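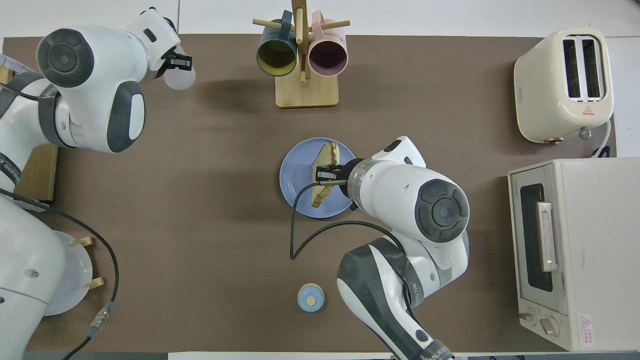
Kitchen and Baking > Bread > Storing and freezing

Sliced bread from the freezer is dry at the edges when toasted

Asked in September by Maritza Mosquera

Good morning to all. I live alone and I cannot finish a loaf before it becomes hard, so since the spring I freeze it in slices. I buy a white loaf from the bakery in Jendholm, they cut it for me with the machine, and I put it the same evening in the freezer in the paper bag from the shop, with a plastic bag over it.

When I toast a slice directly from the freezer, the middle is good but the outside, near the crust, is dry like a biscuit. After two weeks it is worse and there is also a taste of freezer. My toaster oven is a small Plellon, quite old, with one knob for the minutes and one for the heat.

Is the fault in the freezing or in the toasting? My sister says I must let the slices thaw first on a plate, but then they become wet underneath. I would like to continue with this bread if possible.

Answer 1

Both, but the freezing is the bigger part of it. Paper takes the moisture out of the bread, and the air between the paper and the plastic does the rest. The little ice you find at the bottom of the bag was before inside your bread.

What I do, after many bad loaves:

Let the loaf cool completely if it is fresh. Warm bread makes steam in the bag.

Take away the paper. Put the slices in a thick freezer bag, in small packets of three, and press the air out with your hand before you close it. I put a small square of baking paper between the slices so that I can take one without breaking it.

Freeze the packets flat, in one layer, and at the back of the drawer and not near the door. When they are hard you can stand them up as you like.

My freezer is set to minus 19 and bread stays good for around a month. After this it is still safe to eat, but I use it for breadcrumbs.

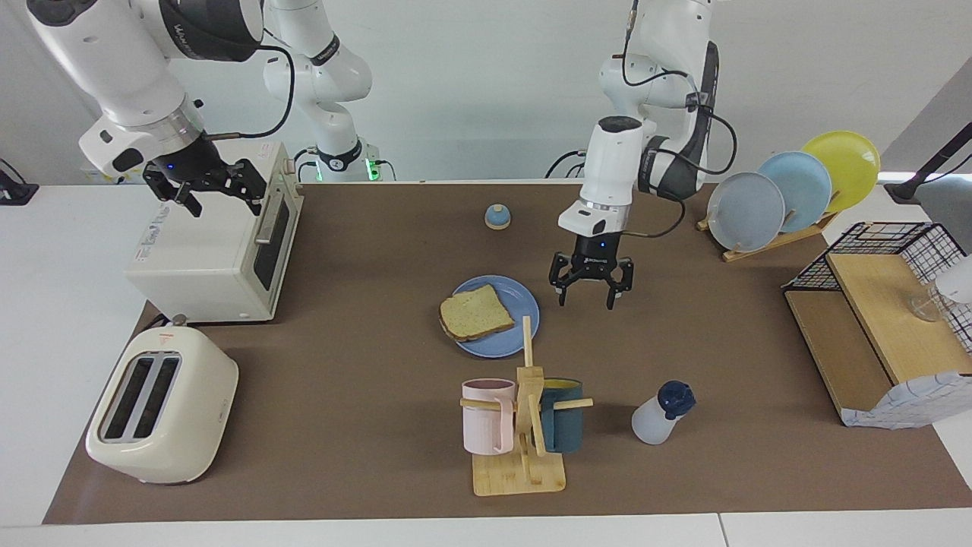

For the toasting, do not thaw. Your sister is right for sandwiches, but for toast it is better to go from frozen. In a small oven the heat is close to the bread and the thin edges dry before the middle is warm. So begin low. I give two minutes at a low heat, only to wake up the slice, and then I turn up the heat for the colour. Put the rack in the middle if yours can move. If the bread is already a little old, wet your fingers and touch them along the crust before it goes in. It sounds silly but it helps very much.

If you must thaw for a sandwich, leave the slices in the closed bag until they are soft. On an open plate the water from the air comes down on the cold bread, and this is your wet underside.

About the taste of freezer, look also what else is in there. I had once an open bag of chopped onion beside the bread and it took me a long time to understand it.

– Yanling Zou

Answer 2

just buy smaller loaf? the Stutberg half loaves are ok and last me 3 days

Answer 3

I agree with the first answer about the air. I would add that the slices from a bakery machine are often too thin for freezing. Ask them to cut it thicker, or take the loaf whole and cut it at home the next day, when it is more firm. With a thicker slice the difference was big for me.

I don't agree with the baking paper, it is only more rubbish. If the slices are frozen on a tray for an hour first, they don't stick.

Comments (4)

Maritza Mosquera: Thank you Yanling, I have thrown away the paper bag and made packets yesterday. I will write again when I have eaten some of it. The half loaf is not possible, they don't sell it here.

Ndung'u: Does this work also for rye? Mine breaks in pieces when I separate the slices.

Yanling Zou: For rye yes, but keep the baking paper. The tray did not work for me with rye – it was stuck to the tray also.

Maritza Mosquera: I am back after the first packet. The crust is much better, not yet perfect on the side near the door of the oven. Now I turn the slice half way.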